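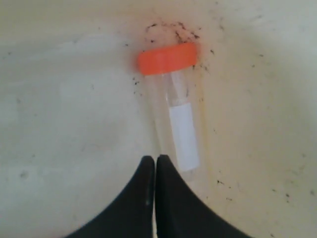

*Fotos: eigene Aufnahmen, Projektgruppe Zostlow*

Stand 8. April 2025, Zwischenbericht. Thema: Was ändert sich für die Leute im Probenlabor Meinecke, wenn ein Greifarm die Röhrchen umlagert? Bisher alles Handarbeit, bis 3.000 Röhrchen pro Woche, viel Griff-und-Dreh, Handgelenke. Gearbeitet wird mit zwei Kunststoffkisten, Deckel in Orange und Blau.

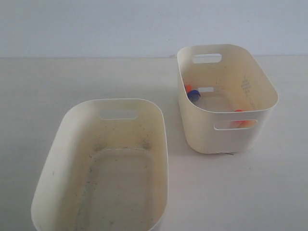

## Was sich für die Leute ändert

- weniger Umlagern, dafür mehr Kontrolle am Bildschirm
- Frühschicht fängt später an (Testlauf seit Dezember)
- Störungen beheben muss man erst lernen, Einweisung war zu kurtz
- Gespräche in den Pausen weniger, weil einer immer am Arm bleibt

Stimmung gemischt. Im Labor heißt der Arm Kurkari, den Namen hat die Spätschicht vergeben.

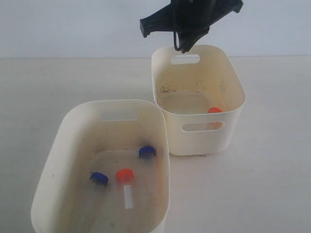

Aus der Spätschicht kam der Einwand, das Umlagern sei nie das Schlimme gewesen, sondern der Takt, und den gebe jetzt eben die Maschine vor.

Das nehmen wir in den Fragebogen auf. Standort Grillunen fehlt noch, Termin offen. 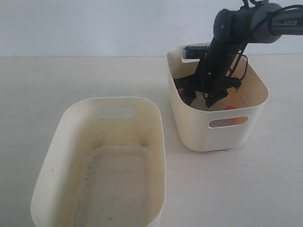

Auswertung bisher: 288 Greifversuche protokoliert, Fehlerarten noch nicht sortiert. Offen auch, wer nachts Bereitschaft macht und ob das bezahlt wird.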